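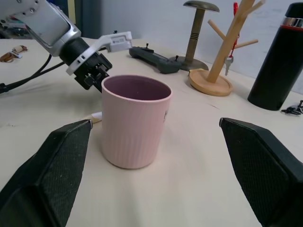 2019-11-15. Went through the Gullidow novel coverage again for the prize-row study. 226 comments coded under the Gritari interview, most of them about the author's remarks and very few about the book. Setting the shade scale for the cover scans against the ribbed pink cup – the outside is code 2, the darker inside goes a step up. Kyriaki Kokkinos to check the review quotes.

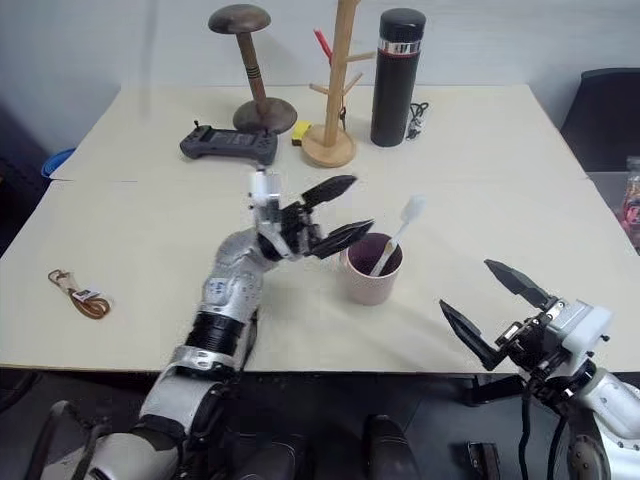

Department of Literature and Media – Stokside

Still 300 comments to code from the March batch. Ren export stops at 2,033 rows, ask why.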